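Play kitchens: what are you paying for?
Monday, March 16, 2020
By Panagiotis Yordanov

Every spring the toy catalogues land on my desk and every spring the play kitchens have got more serious. The colours are grown-up now, the handles shine, and the blurb promises that a three-year-old stirring a pretend soup is learning something called kitchen confidence. I have raised two children on an upturned crate and a saucepan with no lid, and both can cook, so I came to this year's lot with my arms folded.

The fashion is for mint green. Skallano do it, Kolev do it, and Prirach have a tabletop set that would match my sister-in-law's bathroom. Prices for the tabletop sort run from 18 to 62 pounds, and a full standing kitchen from Restosau will set you back 242, before you have bought a single plastic carrot. For that money I could have the tap in our real kitchen mended.

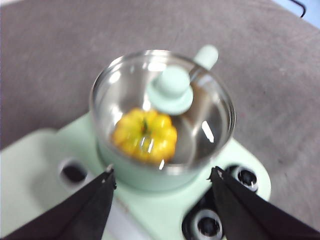

Does a child need pretend food as well as the pots?

A few pieces help, mostly because small children like to put things in and take them out again. Four or five are plenty to begin with, and dried pasta in a tub does the same job for children old enough not to eat it.

What I object to is the box with everything in it. I counted one set on the Kolev list at 171 pieces, and I would bet my lunch that most of them were stickers, paper money and those tiny cardboard cartons that get trodden flat by teatime. Piece counts are the oldest trick on the toy shelf. A reader wrote in last August to say she had bought a large set, and by the end of the month her son was using one spoon and the box it came in. I believe her.

The other thing to be wary of is the word "realistic". Makers use it for anything with a knob on. I asked Skallano's sales desk what was realistic about their smallest hob and was told that it encouraged imagination, which seemed to me an answer to some other question. 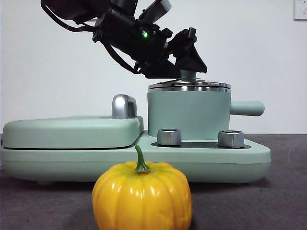 My own test is dull and takes a minute. I ask whether a child can get at the thing without calling for a grown-up, and lids are where most sets fall down. Some are a snug fit that needs an adult thumbnail, and some have nothing to hold at all. A plain flat lid with a knob in the middle, like the one on the green pot, is the sort I'd look for, and I'll grudgingly allow that a handle sticking straight out at the side makes a toy pot look like a pot. Whether it is worth the extra over a second-hand pan is another matter. Try the charity shops first. Old milk pans turn up all the time, they are the right size for small hands, and you can bang them.

If you must buy new, buy the small set, leave the accessories for a birthday and hold on to the receipt. Check as well that the bits fit inside the main piece when it is put away. Ours never did, and we were finding aubergines behind the sofa for years.

Recent items
Wooden train track: do the brands join up?
Dressing-up clothes that survive the wash
Jigsaws from the jumble sale, and how to check them
Letters: more on noisy toys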